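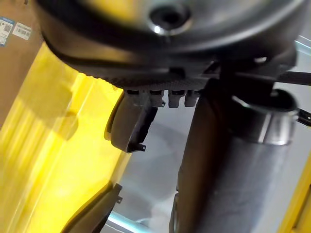
Man-lok Tang says the coat drive nearly ended after its first winter, and that the trouble was sizes. The company, Torkis, had asked its employees for children's winter coats and got plenty of them, most of which would have fit a four-year-old.

"People see a tiny coat on a rack and they buy it," Tang said. "The school counselors kept telling us they needed coats for fifth graders and up. We had bins of toddler coats and not one thing for a kid who was already as tall as his mother."

Tang runs the Truncombe office and has organized the drive there since it began. Torkis collects at 4 offices, and the coats go to the district's family resource rooms, where counselors hand them out through the cold months. Last season the drive brought in 1,284 coats, the highest number so far.

The change that made the difference was a plain one. In August, before anything goes on sale, Tang calls the counselors and asks for a list by size. The list goes up by the coffee machines and out in the office newsletter. Employees sign up for a line on it, buy that coat, and cross it off.

"It's a wedding registry," Tang said. "I didn't invent anything. I had just been to a wedding."

The list has been adjusted since. In its first year it asked for boys' coats and girls' coats. The counselors wanted that dropped, and now it asks for a size and whether the coat should be plain or bright. Black and navy go first. Tang had expected the younger children to want the bright ones, and some do, but a good many of them want whatever their older brother has.

Chibuzor Omoregie is on the receiving end. Omoregie is the family resource coordinator for the Woslow schools, which take the largest share of the coats, and has an office next to the nurse's room at the middle school. We spoke there at 7:30 in the morning, before the buses came in.

"September is when I want them in the closet," Omoregie said. "Most drives come in December. That's fine, and we take what comes, but a child who doesn't have a coat has been without it since October. By the holidays that child has missed recess for weeks or has been wearing two sweatshirts."

The timing was the second thing Torkis changed. The drive used to run from Thanksgiving to the middle of December, to go with the office party. It now opens at the end of August and closes 5 weeks later. Tang said there was some grumbling over that, and the first fall under the new dates was slow. It's hard to get anyone to think about a parka when it's 85 degrees out.

Stores were a problem too. Very few of them have winter coats out in August. Michiels, a clothing wholesaler a few miles from the Truncombe office, agreed to sell its leftover stock from the previous winter at cost, and opens its warehouse to Torkis employees for 3 evenings during the drive. Tang said that accounts for close to half the coats now.

"I went over there to ask for a discount, and I was ready to make a speech," Tang said. "The manager said they had pallets of the stuff and would I please take it. I never got to the speech."

Employees who don't want to shop can give money, and the money is spent at the warehouse on the last evening, on whatever sizes are still open on the list. Those are nearly always the big ones. Adult large and extra large are the hardest to fill, Tang said, partly from cost and partly from habit.

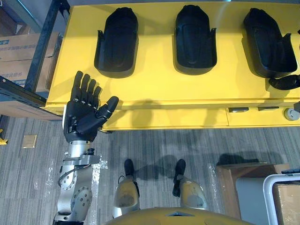
How the coats reach the children

Omoregie doesn't hold a giveaway day. The schools tried one years ago, in the gym, with tables and a line, and the families who most needed coats stayed home. Now a teacher or bus driver sends a name to the resource room, and Omoregie calls the parent.

"I ask what size and what color, and I ask if they'd like to pick it up or have it sent home," Omoregie said. "Usually they say send it home. It goes in a plain bag in the backpack at the end of the day. Nobody has to stand in a line."

No paperwork goes with it. Omoregie keeps a tally by size, which becomes the list for the next year, and doesn't record names with it. Parents have asked whether they need to show proof of income, and the answer is no. Siblings are asked about on the same call, including the ones who are too young for school, so the small coats do get used.

Lost coats are replaced without questions. It happens more than people would think, Omoregie said - a coat is left on a bus, or a child spends the weekend at another house and it stays there. The closet is stocked with that in mind, and some coats are held back until January.

Tang was surprised to hear about the ones held back. "My first thought was, why are there coats sitting in a closet," Tang said. "Then Chibuzor walked me through a January. Families move into the district in the middle of the year. Zippers break. After that I stopped asking."

Zippers come up a lot with both of them. Used coats are accepted if they are clean and everything closes, and each office has someone who checks. A coat with a broken zipper goes to a tailor in Woslow who fixes them for the price of the part. Before that arrangement, they went into a box in Tang's office, and the box got to be a large one.

What they still need

Gloves and hats are not on the list, and both Tang and Omoregie would like to add them. The difficulty is storage. The closet at the middle school is full by the end of September, and the elementary schools have less room. Omoregie has asked the district for the use of a former book room and hasn't heard back.

Snow boots are a harder question. Children's feet grow during the season, half sizes matter, and boots take up as much space as coats. Tang has talked to Michiels about gift vouchers that a parent could use at the warehouse directly, but the warehouse isn't on a bus route. They may try it with a small number of families this winter.

Tang would also like the other offices to make their own calls to their own schools. For now all the size lists pass through Truncombe, and Tang ends up on the phone most of August.

"I like the calls," Tang said. "But if I'm out sick that month, there's no list, and then we're back to toddler coats."

Omoregie had one request for readers who want to give and don't work at Torkis: call the school first and ask what sizes are short. The resource room takes coats during school hours at the side entrance by the bus loop. Washed, please, with the pockets emptied.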